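The Inventory of the Groltitico House

The undersigned was appointed in November to settle the contents of the house on Castillo Street, the property of the late proprietor of the Bralutberg Button Company. The appointment was made by letter. The letter stated that the work should be complete within the season, that the heirs were two in number, and that they were not on speaking terms.

The heirs were Bernadette Marchal and Sylvain Vasseur, niece and nephew of the deceased. Each was to receive one half of the contents by value. Where an article could not be divided, it was to be assigned to one party and the difference made up from the other side of the list. The will was clear on the point and the office had handled many like it.

I engaged Uyên Chu to keep the ledger and Florin Stoica to carry. We began in the attic and worked down. The attic held trunks, a sewing frame, and crates of buttons sorted by shade, with the shade names written on the lids in the proprietor's own hand. There was a Fog and a Second Fog. Ms. Chu asked whether these should be entered separately. I instructed her that they should.

The heirs attended on alternate mornings, by arrangement. Mrs. Marchal came in a gray coat and stood in doorways. She objected to nothing and requested nothing, and she signed each page at the foot with the date. Mr. Vasseur sat down wherever there was a chair and told us about the furniture. He stated that he had been sick behind the green sofa at the age of five. He stated that the hall clock had never kept time and that his aunt had set her wristwatch by it all the same. None of this had any bearing on value, and it was left out of the ledger.

By the end of the third week the upper floors were settled. The linens went to Mrs. Marchal. The clock went to Mr. Vasseur, against a pair of framed maps of the Nisano valley. The accounts at that stage stood nearly even, and I reported to the office that I expected no dispute.

The dispute arose in the breakfast room.

It was set down in writing by both parties on the same day, in two letters which reached my desk in a single delivery. Mrs. Marchal wrote that she would give up her claim to the linens, the maps, and the dining service in exchange for the fruit bowl. Mr. Vasseur wrote that he would give up the clock, the sofa, and the sum of 2,305 then standing to his credit, in exchange for the fruit bowl. Each asked that the other should not be told.

I had no entry for a fruit bowl. I asked Ms. Chu, who turned back through her pages and found it under Kitchen Sundries, where it had been grouped with a colander and given no value at all. She offered to correct the line. I said that I would first inspect the article.

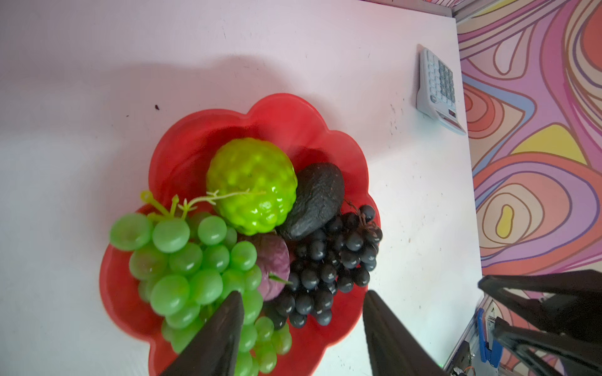 The rules of the office require that an appraiser view any contested article in person and in good light. Accordingly I had the breakfast table cleared of the tea things and sat down before it alone, with the ledger on my knee. The bowl was red plastic, with a rim worked into petals, and nothing in it had ever grown. The green grapes took up the whole of the left side and had begun to slide over toward the table. There was a dark avocado lying aslant, and beside it a knobby green fruit for which I had no name; Mr. Stoica, consulted later, believed it to be a custard apple. A white calculator lay near the edge of the table, and I did not touch it, there being no sum to do.

I consulted Mr. Laine Pētersons, who had valued household goods for the district before me and who still kept a desk on our floor. He read both letters twice. He asked whether the article was old, and I said that it did not appear to be. He asked whether anything was hidden in it. I had lifted out each piece and replaced it, and I told him so. He then asked what I had felt while doing this. The question was irregular, and I replied that the grapes were lighter than I had expected.

He advised me to call the parties in together.

They came in April 2024, the matter having by then run past every date in the letter of appointment. They took chairs on opposite sides of the breakfast table with the bowl between them. I read out both offers in full, which I was entitled to do, no undertaking of secrecy having been given. Mrs. Marchal colored. Mr. Vasseur looked at the window.

After some time Mrs. Marchal said that when she was small she had bitten the avocado. She had been told to wait for supper and had not waited. Her aunt had come in and seen her, and had taken up the custard apple and bitten that, very seriously, and had said that it wanted salt.

Mr. Vasseur said that she had done the same with him. In his case it had been the grapes.

I record that the parties then spoke to each other directly for the first time in my presence. They spoke for most of the afternoon. Ms. Chu asked me from the door whether she should take minutes, and I shook my head.

The settlement was signed that evening. The linens, the maps, and the dining service remained with Mrs. Marchal, and the clock, the sofa, and the credit with Mr. Vasseur, as first drawn. The fruit bowl was entered on a page of its own, held in common, to pass from one household to the other each November. Under Value, at the request of both heirs, Ms. Chu wrote the words "wants salt." I initialed the entry and sent the ledger up to the office, where it was accepted without remark.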